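Visiting the Mamville robotics club open house

We got to Mamville a little after three, later than I'd hoped (the parking lot behind the school fills up fast in September, so take the bus if you can), and the hallway was already packed with parents and younger brothers and sisters. More than 300 people came through over the afternoon, one of the students told me, and I believe it!

The club calls its big project Stumetti, and it's a kitchen helper with two arms and two hands that for now lives entirely in simulation. Everything gets tried on the screen first, which suits a club with a small budget, and the students were so happy to explain it all that I stayed at their table for the better part of an hour and never did get any lemonade.

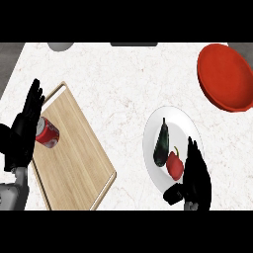
Stumetti in the simulated kitchen, with a soda can by the left hand and the eggplant and pepper on a plate by the right.

The girl at the keyboard told me they have 40 practice setups so far, each with the groceries moved to new spots, and that the pepper gives them far more grief than the can does. I asked a lot of beginner questions and she answered every one of them, very patiently, while a line formed behind me.

Next door the younger group was getting ready for the Merard Cup, driving little wheeled robots around a taped course, and there was plenty of cheering each time one made it past the last corner. My son had three turns and wanted a fourth. The club meets after school in room 140, new members are welcome all year, and he's already asked me for the sign-up form twice.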